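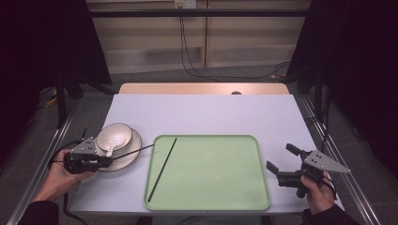 4.3 Recording a tableware session

Read section 4.2 (Pairing the grippers) before you start. Both hand-held grippers must show a steady link on the Ernallow recorder screen.

Before recording

1. Clear the tabletop of anything that is not on the task card. Leave the metal rails bare.

2. Set out the tray, the saucer, the bowl, the spoon and both chopsticks. The task card gives the end position of each item. Start positions are up to the operator and should change from one recording to the next.

3. Check the cable on each gripper. It should run down past the hand with enough slack to reach the far end of the table.

4. Draw the curtains on both sides. Leave the overhead lights at the same setting for the whole session.

5. Put on the head camera and look down at the middle of the table. Adjust the strap until the near edge and the far edge are both in the preview.

Note: Wear long, plain sleeves. Dark ones are best on a light tabletop.

Recording

6. Hold both grippers over the table with the fingers open. Say "start" or press the foot switch. The recorder beeps once.

7. Pick up one item at a time. Close the fingers slowly on thin items such as chopsticks and grip them away from the tip. If the stick turns in the fingers, put it down and pick it up again. Do not stop the recording. Corrected grasps are kept and are useful in training.

8. Keep the idle gripper in view of the head camera, open, and clear of the items.

9. Place the item, open the fingers fully, and lift the gripper straight up before you move to the next one.

10. When every item matches the task card, hold both grippers still until the recorder beeps twice.

Caution: Do not press down on the bowl or the saucer with the gripper fingers. Ceramic pieces can chip, and a chipped piece must be taken out of the set.

Caution: Do not straighten an item with your bare fingers during a recording. If you have to touch one, end the recording and mark it "discard."

After each recording

11. Enter the operator code and choose "complete," "partial" or "discard." Use "partial" when an item was dropped off the table or left in the wrong place.

12. Move the items to new start positions. Turn the chopsticks to a different angle each time, and swap which hand goes first.

A full set for one task card is 200 complete recordings. Partial recordings are stored in a separate folder and do not count toward the set. Take a break after every 24 recordings and recalibrate both grippers before going on (section 4.2, step 6).

If the recorder shows code 81, the head camera has lost sight of a gripper for too long. Bring both grippers back over the table and repeat the recording. Code 23 means the finger opening is not being read. Check the connector at the recorder end first.

Send questions about task cards to Nesma Zaki.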